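Fundley
Shop supplies / Packing room / Neck wrap and bottle pads

Nilley Neck Wrap for Detergent and Other Capped Bottles

Item group: leak protection
Sold by: the roll
Reviewed for this page by Simin Mahmoudi
Page last checked 18 Sep 2023

We put off carrying this product for a long time. Clear plastic around the neck of a bottle sounds like something you could do with whatever is in the kitchen drawer, and for one or two bottles you can. If you ship laundry detergent once in a while, close this page and use what you have.

The maker claims the wrap "eliminates leaks." We don't repeat that claim in our own listings and you shouldn't repeat it to your customers. A cap that is cross-threaded or cracked will leak, wrap or no wrap. What the wrap does is hold a small spill near the neck long enough for somebody to notice it before the carton goes soft. That's a smaller promise and we are comfortable making it.

What you get

One roll of clear wrap, 30 yards. Tear it by hand. The printed length guide on the core is too generous for most bottles and we would ignore it. Pull a piece long enough to go over the cap and gather well below it, then bunch it. It will not look pretty. Customers who want a smooth finish should be looking at shrink bands, which need heat and cost more.

What it fits

Round caps, oval caps, and most of the wide pour caps found on laundry detergent. It is poor on trigger sprayers. The Prorus catalog lists it as suitable for sprayers and we disagree. The wrap rides up the trigger and comes off in your hand.

What it costs you in time

More than the brochure says. Mylene Buenaventura ran the wrap through our own packing room in March and did 47 bottles before she was willing to put her name to anything. Her notes were short: the first 7 were a waste of material, the rest went fine, and she still checks every cap by hand first. Check the caps.

Laying bottles on their side

People ask whether wrapped bottles can be laid down on the packing table. They can, for as long as it takes to get them into the carton. We wouldn't store them that way, and the maker is silent on the subject, so take that as you like. Turn the caps all the same direction so you can see each neck without handling the bottle again. A flat pad underneath helps keep the labels off the table top. On the green table below, three Tide bottles are on their sides with the clear plastic bunched at the necks, on a pad of cardboard covered in shiny yellow tape.
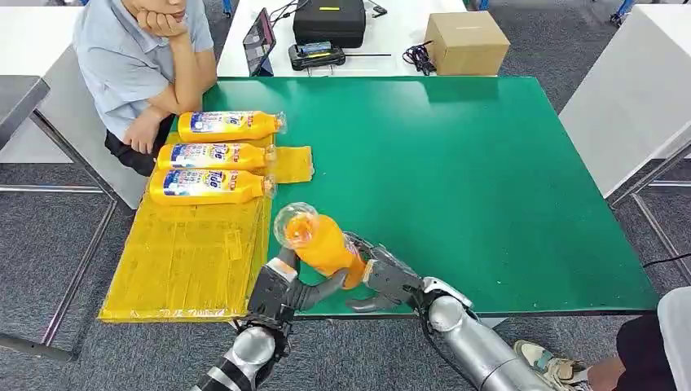
Bottle pads: buy or make?

Rätsep sells a ready-made table pad and we stock it, but we have trouble recommending it to a small shop. Cardboard and packing tape do the same job. Tape the whole face, edges included, or detergent will get into the board. Creases are harmless. Letting the pad hang over the front of the table is a matter of taste, though a wide overhang is easy to catch with a sleeve.

The Rätsep pad earns its price in one case, which is a table that gets wiped down many times a day. Taped cardboard gives up fairly quickly under that treatment.

Returns

Unopened rolls only, within 30 days. We can't take back a started roll, even if you have used a foot of it. Order one before you order a case.

Related items

Shrink bands, clear
Rätsep table pad
Prorus carton liners (read our notes on sizing first)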